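Workshop Notes: Finger Maintenance on the Hand-Held Grippers

The hand-held grippers at the Hallevach bench have been through one full round of service since May, and the procedure has changed enough that the old sheet should be thrown out. The version taped inside the door of the tool cabinet is the old one. What follows applies to every unit with the white finger plates and the ribbed pads. It does not apply to the two-jaw Tosh heads, which have their own sheet and their own grease.

Service interval. The interval is now 500 closing cycles between inspections, down from 620. The longer figure came from the first batch of pads, which were cast thicker at the root. The current pads come out of the Trivlow mold and begin to take a set earlier. On the last round one unit was pulled at 419 cycles with a pad that no longer sprang back to its drawn shape. That pad was replaced and the unit went back out. The counter on the handle is reset by holding the trigger closed while the power is switched on. Reset it after the inspection is signed off. Two units came in with counters already at zero and no entry in the log, and both had to be treated as overdue.

Removing the plates. Switch the unit off and open the fingers by hand to their full travel. Back out the plate screws a half turn each, working across the plate, before taking any of them all the way out. The plates are printed and will bow if one edge is freed while the other is still tight. A bowed plate looks fine on the bench and then closes with a gap at the tip. Keep left and right plates apart. They are mirror parts, and the screw holes line up well enough to let a wrong plate go on.

Inspecting the pads. Flex each pad through its range and look at the grooves from the side. Fine whitening along the base of a groove is acceptable. A split that opens when the pad is bent is not, however short. Wipe the contact face with a damp lint-free cloth and let it dry in air. Do not use solvent. Alcohol was allowed on the old sheet and it is the likeliest cause of the glazed faces seen on the early set. A glazed pad holds a cardboard carton without trouble and lets go of smooth plastic, so the fault tends to be reported as weak closing force and the drive gets adjusted for no reason.

Refitting. Seat the pad fully in its channel before the plate goes over it. Run the screws in until they touch, then tighten in the same crossing order used for removal. The driver in the kit is preset and should not be changed. If a screw turns without tightening, the insert has pulled. Stop there, mark the plate and fit a spare. Inserts can be reset with the iron, but only on a bare plate, and the plate needs to cool flat before it is used again.
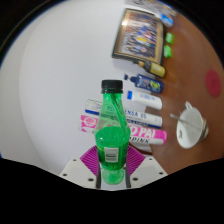
Closing alignment. With the fingers back on, close them slowly on the setting gauge and check that both sides touch at the same moment. If one side leads, loosen the link clamp on the leading side, let the finger settle against the gauge, and tighten again. Repeat until there is no visible push to either side. The adjustment is coarse and usually takes several tries. Do not correct a leading finger by packing the pad channel with tape. Three lots of tape were dug out of channels this round, and in each case the link clamp was the real fault.

Grip check. The gauge tells you the fingers meet. It does not tell you they hold. After alignment, each unit is checked on household items of the kind it will be used on. Include at least one rounded plastic container, since a round body shows uneven contact sooner than a flat one. Take it low on the body and lift it just clear of the surface. Hold, tilt the tool to either side, and set it down. Watch for rotation of the object between the pads. Slow rotation in one direction means the pads are meeting off center and the alignment step should be done over. A straight downward slide points to the pad faces. Run the check 6 times per unit and write down each result, including the poor ones. A single line reading "OK" is not a record.

Keep the test surface as it will be in use. Several units passed on the clear steel bench and then did badly on a table with other items close by, where the outer edge of a plate would touch a box before the pads reached the target. The cause was a plate fitted slightly proud at the tip. This is now a check of its own: lay a straightedge along the outer face of the plate and confirm that no screw head stands above it.

Camera. The lens should be cleaned last, after all other work is done, with the blower first and the cloth second. Take a short recording and confirm that both fingers appear in view through the full travel and that the closing point has not shifted from the reference image stored with the unit. A shift means the mount has moved. Loosen, reseat and tighten the mount before touching the calibration file. Recalibrating around a loose mount gives good numbers until the tool is next knocked, and the session recorded afterward is generally lost.

Spares. Pads are stocked in pairs and should be changed in pairs. Fitting one new pad against one worn pad moves the closing point off center and undoes the alignment. Used pads go in the gray bin under the bench for measurement. Plates are printed on request by Zoltia, and the order form now asks for the hand of the plate as well as the unit number. Orders that leave this blank are being sent back.

Known faults still open. The trigger return spring on the older handles is soft and can leave the fingers slightly closed at rest. Until a stiffer spring is available, press the trigger forward by hand before starting the counter reset, or the handle will not enter reset mode. The cable exit at the rear of the handle also chafes where it crosses the lower screw boss. Wrap it with the woven sleeve from drawer two and leave enough slack for the full swing of the wrist.

The new sheet is in the shared folder under bench procedures. Print it single sided. The back is needed for the grip check results.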